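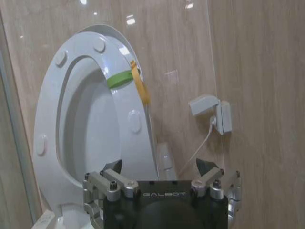 Chapter 11
The Bathroom: Cleaning the Toilet and Its Seat

If you have worked your way through the kitchen chapters, you already know how much of good housekeeping comes down to doing plain things in the right order, and you will be glad to hear that the bathroom is no different. Most of us learned to clean a toilet by watching somebody at home do it in a hurry, and a fair number of us have never looked at one closely at all! So we are going to slow down a little in this chapter, and begin with the seat.

A seat has two faces, and the underside is the one that gets forgotten. Lift it and you will usually find small bumpers molded or pressed into the plastic, which keep the seat from knocking against the rim of the bowl. Grime likes to settle in the tight edge where each bumper meets the seat, and a flat cloth slides right over it. An old soft toothbrush does much better. Work around every bumper, rinse the brush, and then wipe the whole ring, inside edge and outside edge, before you touch the bowl.

Students at the Wuncombe evening course often ask how much cleaner to use. For the seat, a small squirt of dish soap in 500 milliliters of warm water is plenty. Save the stronger products for the bowl, and leave those on for as long as the label asks (we will come back to labels on page 60).

Before you read on, go and lift the seat at home, and write down what you find there. Bring your notes to the first practice session, along with a pair of rubber gloves that fit.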